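The Slow Joy of Line Drying

I gave up my dryer in March, and I didn't mean to. It quit with a load of towels inside, the repair guy wanted more than I'd paid for the thing, and I figured I'd hang stuff up for a week while I thought it over. I'm still thinking it over!

My first setup was pathetic. I had one length of cord strung between the porch post and a hook that had held a fern, and it sagged so badly that my jeans dragged on the boards. So I went down to Bondon, the hardware place on the corner (creaky floor, great smell), and came home with proper line, a tightener, and more clothespins than any one person needs. I bought the Cetine ones, with the stiff spring. They pinch, but they hold a wet bath mat in a real wind, and the cheap ones went flying into the neighbor's hedge.

I've gotten picky about the rest of it, too. Shirts go upside down, pinned at the side seams, so you don't end up with little shoulder horns. Socks go by the toe. Sheets get folded over the line by a good 6 inches, and you want to snap them hard first – it's half the fun.

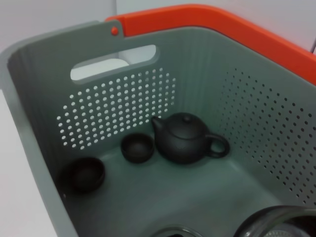

Gray plastic with an orange rim, and a handle slot in the side.

Winter is the part everybody asks me about. I have a folding rack from Valentini that lives by the back window, and it takes 11 shirts if I'm patient and the hangers behave. Thick sweatshirts need two days. I run a fan on low, I crack the window for an hour in the morning, and I don't start a second load until the first one is put away (I learned that one the smelly way).

Do I miss warm towels? Oh, completely. Line-dried towels are like toast. A good shake before and after helps some, and my sister swears by a splash of vinegar in the rinse, but I've mostly decided I like them scratchy. They wake you up.

The sheets, though. I'd do all of it again just for the first night on those sheets.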